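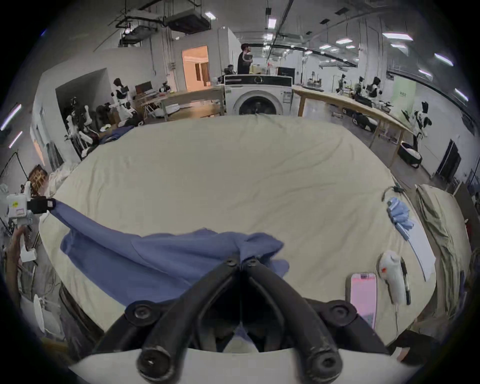 ## Folding night, and what we learned about collars

A good many of you have asked how the Friday folding evenings are going, so I thought I'd give them a proper item this month in place of the two lines they usually get squeezed into at the bottom, under the parking. They are going very well! We have the coats and shirts from the winter drive nearly all through, and what began as four of us grumbling over a pile has become one of the nicer evenings of my week.

For anyone new to the newsletter, the Kimlow clothing share takes in washable clothes all year, and twice a year we send them out again, folded, sized and bundled, to families who have asked for them. The spring bundles came to 3093 pieces. The one before that was 3518, which was a bumper year on account of the uniform shop on Orkell Street closing its doors and sending us everything on the rails. Every one of those pieces has to be folded by a pair of hands, and usually by two pairs, as I'll explain.

Vasiliki Galanis taught us the two-person shirt fold, and I want to write it down before I forget it. One person takes a corner at the hem and the other takes the shoulder, and you both step back until the cloth is pulled straight between you. You hold it there for a breath. I used to skip that part, and my shirts always came out with a sort of bubble in the middle. Then you lower it together onto a round table (a round one really is better, you can shuffle along the edge without catching your hip) and smooth from the center outward with the flat of your hand. Sleeves in, bottom third up, top third down over it. Big shirts take to this beautifully. Children's shirts are hardly worth a second person, and you can do those on your knee while you talk.

Collars are another matter. Lefteris Panagiotou does his last, and I do mine first, and we have agreed to leave it there.

We have also settled on keeping a soft cloth over the table. Bare tabletops let a pile slide, and there was an evening in the fall when a whole stack of pillowcases went over the side and had to be done again. An old sheet or curtain will do, or a bedspread that has seen better days. It doesn't need ironing, and a few wrinkles in it don't seem to bother the clothes on top one bit. If you have something in a pale color, so much the better for spotting dark socks and stray buttons.

A word on the washing, too. Please do wash things before you bring them. We would much sooner spend the evening folding than waiting on a spin cycle, and anything that arrives damp has to be kept apart from the rest. Cold or warm is fine, and please go easy on the scented softener, as several of our families have little ones with tender skin. Check the pockets. So far this year we've had a library card, a set of keys to goodness knows what, and a birthday check made out to somebody's nephew (returned, and very gratefully received).

Sofia Guerreiro has taken over the labels and would like me to pass on that sizes should be written on a slip of paper and tucked inside the fold, facing up, with the size first and then the kind of thing it is. "M shirt" and not "shirt, medium, blue, nice one." She says this with love. Pens are always welcome, as ours wander off.

Wiremu Pomare is building us a set of shelves for the finished bundles, with 2000 pieces of room by his reckoning, and he hopes to have them up in June. Until then we are stacking in the Rullus crates along the wall, shirts in the low ones and pants in the tall ones. Please don't put sweaters in the tall ones. They sink.

What we're short of right now:

- men's shirts in large and extra large, any color
- girls' pants, sizes 8 to 12
- plain sheets, single or double
- strong string for tying up bundles

We have plenty of scarves, thank you - truly, plenty. Booker Esposito sorted them last week and got to 231 before he stopped for a sandwich, and there was still a bag to go.

If you'd like to come and fold, we start at 6:30 and finish when the tea does, usually a little before nine. You don't need to be good at it. Wear something comfortable, leave your rings at home if they snag, and come in by the side door on Theodorakopoulos Lane, as the front one sticks. Children are welcome if they can match socks, and quite a few of them turn out to be faster at it than we are. Clothes can be dropped off any weekday morning in the blue bin inside the porch, and if the bin is full, just ring the bell and one of us will come down.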